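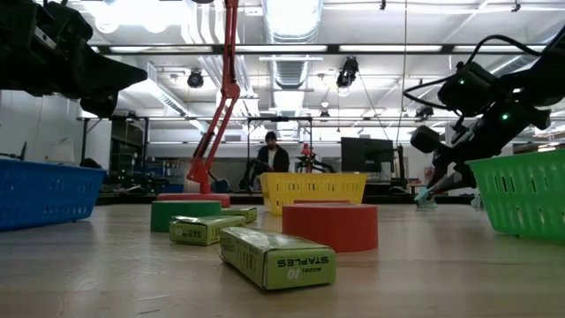 Three boxes of staples, at least two of them Model 10, out on the table.

About Codberg

Codberg is a bookkeeping office above a shoe repair shop in Meredith. We do the books for small businesses: two bakeries' worth of flour invoices, a kennel, several dentists, a man who tunes church organs and keeps his receipts in the organ case. If you run something with fewer employees than a softball team, you are our kind of client.

We opened with 2 desks and a kettle. The kettle is still with us. One of the desks went to Pullero, our second office, which is a room at the back of the old feed store and smells faintly of oats when it rains. Clients say they like it. We have stopped noticing.

What we do

Monthly books, payroll, sales tax, year-end cleanup, and what we call shoebox work, where you bring in a year of paper and we give it back in order. It doesn't have to be a shoebox. We have taken in a cooler, a pillowcase and a bass drum. Shoebox work is charged by the hour, and you'll get a guess at the total before we start. The bass drum was quoted separately.

We still work on paper when a client does. Our software, Plurnorska, will happily read a photo of a receipt, and plenty of people send us those from the parking lot. Others would sooner hand over an envelope and a look of apology. Both get the same report on the same day of the month, and the envelope people get their receipts back stapled by week.

What we don't do

We don't give investment advice, and you should be glad. We don't prepare returns for estates or trusts, though we can tell you which office across the square does. We can't make a boat a business expense because you once took a customer out on it – please stop asking, especially in April.

Who we look after

At last count 39 businesses, most of them within a short drive of one office or the other. Last year we matched 2,693 receipts to bank lines for a single landscaping company, which buys its gas four dollars at a time for reasons it has never shared. We'd like to thank them for the work.

New clients usually come in January, full of resolve, or in late March, full of something else. January is easier to book. A first meeting is free and lasts an hour. Bring your last bank statement, last year's return and any letters you have been afraid to open. We'll open them with you. Most turn out to be about a change of address.

Finding us

The Meredith office is up the stairs beside the shoe repair. The bell works if you lean on it. Pullero is open Saturday mornings only, and parking is on the gravel – leave room for the feed truck, which does not leave room for you.

Last updated: May
14 shares · 3 comments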